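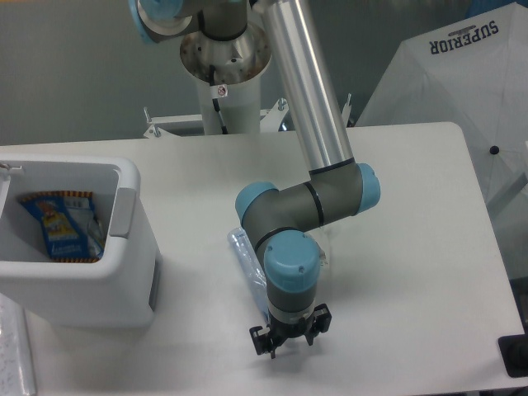

*The arm over the table with the two-finger gripper on, between goes. Cooler to the left, bottle lying down underneath.*

9/12/26

I promised a few of you an update on the gripper business, and it has taken me far longer than I meant, mostly because I kept wanting one more afternoon with it before I said anything in public. So, the short version is that the Purnex fingers are staying on and the Trnka suction cup has gone back in its box (for now!).

I did want to love the suction cup. It's quick, it's quiet enough once you're used to the hiss, and on flat cartons it hardly put a foot wrong. Snack bags were another matter. They crinkle, the cup loses its seal halfway up, and down goes the bag. Out of 94 tries at lifting things out of a cooler, the fingers dropped 10, and I'd stopped keeping a proper tally for the cup well before that, out of kindness.

Bottles on their sides are still my favourite test, clear ones especially, as the camera has such trouble deciding where the plastic stops and the table starts. With the fingers coming straight down I found it best to open them wide, go in slowly and let the pads do the work. I tried four closing speeds and ended up on the second slowest, which feels dull to watch but there we are.

The cooler is awkward in a different way – the walls are close, and the wrist housing is chunkier than you remember until it's heading for the rim. I've added two extra waypoints above it and my shoulders have come down a bit.

Next up is the new controller from the Faltcombe people, which should be here in November. I'm also taking the whole lot over to Trelham for a weekend, so if you're nearby and fancy a go, leave me a comment and bring your own crisps.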